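Promport Parallel Linkage Gripper Kit, hand-held version: build review

Tools / Kits
Reviewed by Moushumi Kanagaratnam
Workshop: Stornesport shared workshop, bench 2

Summary of the build

The Promport kit is a set of print files plus a bag of hardware for a hand-held two-finger gripper. You supply the filament and the printer. The bag holds bushings, screws, bearings, a short wiring harness and a driver board already flashed. I bought the hardware bag in September and built the kit over several evenings on the shared machines, using matte black filament left from an enclosure job.

I wanted a gripper that could pick up cloth. Most low-cost designs are specified for blocks, bottles and similar rigid parts. The Promport listing mentions thin materials once, in a line about finger alignment, and gives no further detail.

Printing

Total material used was 253 grams, including one failed lower link. The files are supplied in print orientation and should be left that way. I rotated the upper arm to save bed space on the first run and got a rough surface on the face that slides against the thicker arm below it. Sanding fixed it, but the part would have been usable straight off the bed in the supplied orientation.

Wall count matters more than infill. At the default two walls the pivot bosses flexed when the bushings were pressed in. I reprinted the lower links with four walls and left infill where it was. No boss has cracked on the second set.

Holes come out slightly undersize on our older printer and close to nominal on the newer one. Print the test coupon first. It takes 22 minutes and tells you whether the bushings will press in or need reaming. The manual puts the coupon on its last page, after the assembly steps it is meant to inform.

Hardware

The bushings are the best part of the kit. They are consistent in diameter, lightly chamfered, and long enough to stand proud of the printed face, so adjacent links ride on metal at the pivots. I pressed them with a drill press used cold as an arbor, with a scrap of hardwood under the boss. A bench vise also works if the jaws are square.

Screws are adequate. Two of mine had shallow sockets and rounded on first tightening. The bag includes spares in that size but not in the longer size used at the main body, so go slowly on those.

The harness is short. With the board mounted where the manual shows it, the rear connector has to be plugged in before the housing is closed. This is not stated. I closed the housing, found the problem, and took out the same screws again. Anyone designing a revision should add enough wire for one loop of slack.

Assembly

Order of assembly as printed in the manual: main body, board, lower links, fingers, upper arms, top plate. I would fit the upper arms before the fingers. With the fingers off, both arms can be swung through full travel and checked for rubbing. With the fingers on, they meet first and hide any bind at the end of the stroke.

There are no alignment pins between the fingers and their links. Position is set by screw clearance alone. I clamped the two fingers face to face with a strip of copy paper between them, tightened the screws in small steps, and pulled the paper out. If it drags evenly from tip to root, the fingers are parallel. Mine needed three attempts.

Thread locker should be used on metal-to-metal joints only. It attacks some plastics, and the pivot screws pass through printed parts.

Comparison with the Zikix

The workshop also owns a Zikix gripper, built by another member from a similar kit. The Zikix uses plain printed pivots with no bushings. It was smooth when new and now has visible slop at the fingertips. It is lighter and cheaper, and its manual is much better, with exploded drawings for every stage. For short demonstrations with rigid objects I would still choose it. For repeated pinching of thin material the play at the tips is too large, and fabric slides out sideways.

Zheng fingers, sold as an add-on with molded pads, fit the Promport links after the mounting holes are opened slightly. I tried them for one Tuesday session. They hold smooth plastic film better than the stock fingers. On cloth they made no difference I could detect, and the extra thickness reduces the opening.

In use on fabric

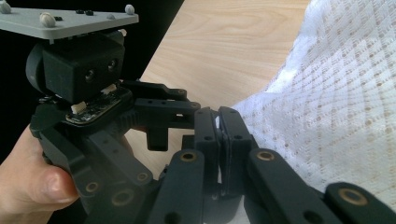

Cloth handling is the reason I bought this kit, and finger offset is the fault I looked for first. I test by hand on a wooden table with a textured cloth, closing the fingers on a fold and checking how the material sits between them. With the white waffle-type fabric the fold is held at the upper edges of the fingers as a narrow sliver, with the plates close to vertical, but their inner faces are slightly offset in depth. Screw clearance allows this, and the paper check does not catch it, because paper drags evenly even when one finger sits a little forward of the other. A pair of locating bosses in the next set of files would remove the problem. Until then, sight along the finger edges before final tightening.

Raised weaves are easier to pick up than flat ones. A bedsheet cotton needs the fingers pressed into the table before closing, and the stock finger ends are too blunt to do this reliably. I filed a small bevel on a spare pair and got more consistent pickups, at the cost of marking the table.

Thumb position needs some care. The lower links move close to where the hand naturally rests, and there is no guard. I would add a printed shield, and I have asked Promport whether one is planned. No reply so far.

Wear

After 62 hours of use the bushings show no measurable play. The printed faces of the lower links have polished slightly where they pass each other. One body screw has loosened twice and now has a spring washer under it.

Verdict

Good mechanical parts, a weak manual, and a harness that is too short. Recommended for builders who have assembled a linkage before and have access to a reamer and a press. First-time builders should start with the Zikix and its drawings.

Rating: 4 out of 5 for hardware, 2 out of 5 for documentation.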